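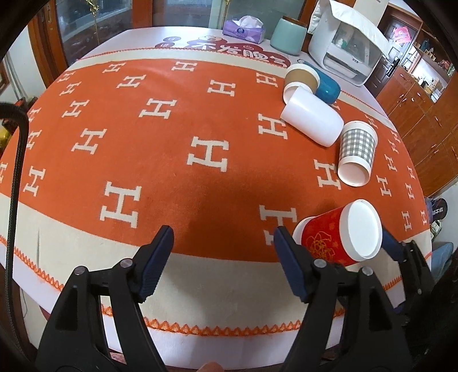
Load-in safety checklist, Skestwood Hall
December showcase, main stage and green room
Checked by Begoñe Quintana, comments added as we went

1. Exits and aisles
Both side doors open fully. OK
Center aisle clear to the back wall. OK
Comment: Great work by the seating crew, who got all 109 chairs linked before lunch and left the wheelchair bays wide open!

2. Power
Stage left circuit tested. OK
Stage right circuit tested. OK
Cables taped at every crossing. REDO
Comment: The run behind the drum riser was lifting at one end. Ryota re-taped it and it looks terrific now. Please use the wide tape for the keyboard line too.

3. Rigging and lights
Safety bonds on all front lamps. OK
Ladder inspected and tagged. OK
Comment: Tag 683 is the good ladder. The older one stays locked up until its foot is replaced.

4. Sound
Speaker stands pinned and weighted. OK
Level at the mixing desk under 100 dB during sound check. OK
Comment: Zirkari came in loud and fixed it in one song (lovely band, and the harmonies are going to fill this room). Earplugs are at the merch table, free to anyone who asks.

5. Stage edge
White tape along the front lip. OK
Steps fixed, handrail tight. NOT YET
Comment: Handrail wobbles at the bottom bolt. Anselmo has the right wrench and will do it before the dancers arrive at 4 p.m. Nobody on those steps until he signs here.

6. Green room
First aid kit stocked. OK
Fire extinguisher in date. OK
Comment: Add burn gel and more small bandages. Guitar players go through them fast!

Recheck item 5 before doors.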